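**Ondavside Household Forum > Storage & Sorting > Does anyone really keep their tube tubs sorted?**

**saltbush_pete** wrote:
Bought the Tosport drawer insert last August after reading the gushing thread here. $199 for what amounts to grey dividers. The claim was that every cylinder, cap and offcut in the shed would have a home and I'd never rummage again. I still rummage, only now I do it in narrower spaces.

Has anyone had one of these longer than a few months and kept it going?

**magpie_lane** wrote:
Two years with the smaller version. It works if you put things back. Same as a biscuit tin.

**saltbush_pete** wrote:
My point exactly. I've got a biscuit tin.

**corflute** wrote:
Bit harsh. The dividers do stop round stuff rolling about, and that was my whole problem. I had odds and ends of grey tube going everywhere each time I opened the drawer. Not a cure for laziness, but I don't reckon it was sold as one.

**saltbush_pete** wrote:
The blurb says "tidy for life". I'd call that selling it as one.

Anyway, I had another go on the weekend. Pulled the lot out and started with a light grey cylinder, on the theory that if those won't stay sorted nothing will.

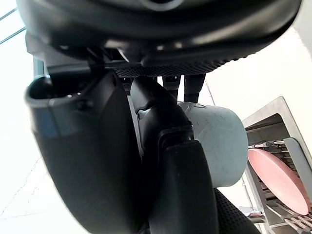
The trouble with anything round is that sorting by length looks lovely and is no use when you're after a particular diameter. Sort by diameter and the long ones won't fit the slots. The instructions suggest doing both. With what space?

**kelpie_shed** wrote:
Diameter first, always. Long ones stand up in a bucket.

**magpie_lane** wrote:
Disagree, buckets are where offcuts go to die. I chuck anything shorter than 132 mm and haven't missed a piece yet.

**kelpie_shed** wrote:
You chuck them?? I used one that size last week to space a shelf bracket.

**corflute** wrote:
Has anyone tried the Väisänen trays? 12 slots, adjustable, and they come apart for cleaning. Dearer than Corkska but the colour's the same grey if you're matching.

**saltbush_pete** wrote:
Adjustable how? Every "adjustable" tray I've owned had clips that snapped the first cold morning. Not spending more until somebody shows me one that's been used hard.

**corflute** wrote:
Fair enough. Mine's on order, I'll report back.

**magpie_lane** wrote:
Put me down for the biscuit tin.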